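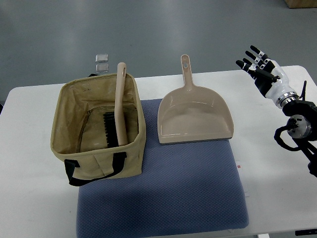

About Clemuteo

Clemuteo is a small school of household skills. We teach people to clean, mend, sort and put away, and we enjoy it far more than our families think is normal! Our courses run from November through to early summer, with a short break in the middle, and most of them fit into a single morning.

We started with one class on kitchen cupboards. It filled up, people asked for another, and before long we had a timetable, a rented room and a shelf full of dusters. There are now 9 different courses on the list, from ironing to looking after wool, and a group is never bigger than 20.

What we teach

The course people tend to begin with is called Indodik, our own name for the basic round: sweep, wipe, sort, store. You learn how to hold a brush so the dust goes where you want it (short strokes, low to the floor, always towards the pan) and how to fold a cloth so that you get eight clean faces out of it. Then we get on to storage, which is where the room usually gets noisy. Everyone has an opinion about bags and boxes.

Ours is that a fabric bag with handles is hard to beat for cleaning things. It goes with you from room to room, it sits on a table while you work, and it squashes flat in a cupboard when you've emptied it. Put long handles in upright so you can grab them without rummaging – and keep anything small in a pocket. Shake the bag out over the bin now and then, and give the lining a wipe with a damp cloth.

After Indodik you can go on to Cotirum, a longer course on whole rooms. It covers lofts, sheds and that drawer everybody has.

Where we are

Our teaching room is on the ground floor of Thaweesak House, with step-free access from the yard. Lessons last two hours with a 30 minute tea break, and all the tools are provided. Bring an apron if you like wearing one. You're also welcome to bring a bag or box from home that isn't working for you, and we'll repack it together.

Schools, youth clubs and sheltered housing can book us for a visit. We pack everything we need and come to you – tables are handy but we've managed on the floor plenty of times.

Page last updated 22 June 2025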